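Chores for a machine, week whatever

Quick one tonight because the upload is still crawling and I can't go to bed till it finishes. 40 clips left in the queue.

So people keep asking what I do for the collection project. Short version: I do small boring jobs around the house with a camera on my head, and somebody's model learns hands from it. Long version is mostly file names.

We are on batch 88 now. The total so far on my end is 2605 clips, and I had to look that up in the sheet since I stopped keeping it in my head back in December. Most are under a minute. Pick up, put down, wipe, open, close, throw away. The bathroom set is the one I've been putting off. Kitchen is easy, lots of things to grab and room for your elbows. The bathroom is all corners.

Some notes from this round, mostly for me but maybe useful if you're starting out.

Both hands in view or it doesn't count. I lost a whole afternoon of takes to this. Right hand doing lovely work, left hand off somewhere below the picture. The checker (Brenex, the thing we upload to) flags it and you get a little red row. So now I rest the spare hand flat on the counter where the camera can find it. Feels silly, works fine.

Look at what you're doing. With your whole head I mean, not your eyes. In normal life I drop stuff in the bin without looking and so does everyone. For the clips you have to point your face at the bin, then at the counter, then back. My neck by dinnertime — ugh.

Go slow but not weird slow. First batch I moved like I was underwater and they all came back. The reviewer note said "natural pace please" on every single one. Then I overcorrected and got "too fast" on the next lot. Theres a sweet spot and I find it about ten clips in, every time, and have to throw out the first ten.

Don't tidy up. This was the hard one for me. I used to clear everything off the shelves before recording and got told to stop. They want the talc left where it is, the bags, whatever. A model that has only ever seen a clean counter is going to be useless in a real house, and I guess mine qualifies as real.

Labels. Ok so this is where the time goes. Each clip gets a verb, an object and a surface, and the label tool (Lerkeck) only lets you choose from its list. The list has "container" and it has "bin" and last week I found out I'd been using the first one for the second. More than 300 rows to fix. Did them by hand with a podcast on. Should have asked for a bulk edit, found out after that there is one, it's under the little gear.

Also I need to decide what a "reach" is. Does it start when the arm moves or when the hand leaves the counter? Wirnis guidelines say arm. Vasić guidelines, which is the other set we were given, say hand. I've gone with arm and put a note in the sheet. If someone wants it the other way they can shift it themselves, the timestamps are all there.

Things I still want to get before this set closes: lids, more lids, squeezing a tube, hanging a towel back up. Something with the door. Left handed versions of all of it, which will be ugly because I can't do anything left handed, but ugly is allowed. They said so in the call. Failed grabs are allowed too as long as you label them as failed and dont just trim them out, which I was totally doing before.

Couple from the bathroom set:

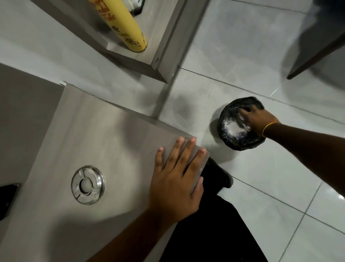
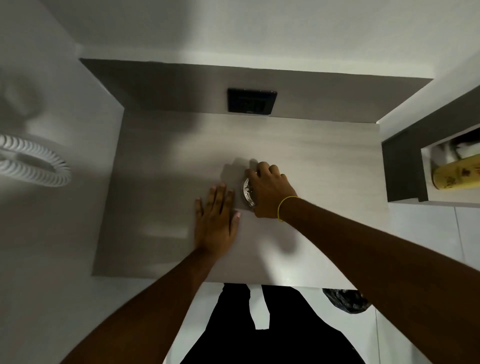 Gray counter, both hands in, yellow bracelet on in both.

Upload's at 31 left. Going to make toast and check it again at eleven. If the red rows are under ten tomorrow I'm starting on the towels, otherwise it's redo day.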